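Suche Suchbegriff eingeben Los
Zuletzt aktualisiert: 7. Juli 2022
von der Redaktion Werkstattecke

Kutuslow Hartwachsöl von Florkari, 500 ml

Ich gebe es zu, ich bin bei Ölen ziemlich pingelig (und meine Nase erst recht!). Das Kutuslow habe ich seit Februar im Regal und inzwischen öfter nachbestellt als alles andere. Es lässt sich wunderbar dünn ausziehen, riecht nur ganz leicht nach Orange und klebt nicht ewig nach – bei mir durfte am nächsten Morgen schon wieder die Kaffeetasse drauf.

Die Dose kostet 19 Euro und reicht mir für 7 Quadratmeter bei zwei Aufträgen. Wer saugendes Holz wie Fichte hat, plant lieber etwas mehr ein. Ich nehme zum Auftragen den flachen Pinsel von Mak, ein alter Baumwolllappen tut es aber genauso. Überstand nach einer Viertelstunde abnehmen, sonst gibt es Schlieren, die man später mühsam wieder auspoliert. Und die Lappen bitte ausgebreitet trocknen lassen, die können sich sonst selbst entzünden!

Farbtöne gibt es zwei, Natur und Cumidton. Cumidton ist minimal weiß pigmentiert und hält helle Hölzer schön hell, Natur feuert stärker an.
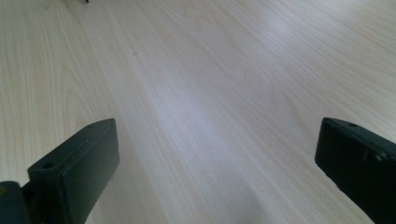 Kategorie: Oberflächen › Helle Hölzer

Bei so einem blassen Ton mit feiner Maserung würde ich immer zu Cumidton greifen. Auf lackierten oder beschichteten Platten hat Öl übrigens nichts verloren, da zieht es einfach nicht ein. Gebinde mit 2 Litern bestelle ich gern auf Anfrage mit, das dauert dann ein paar Tage länger.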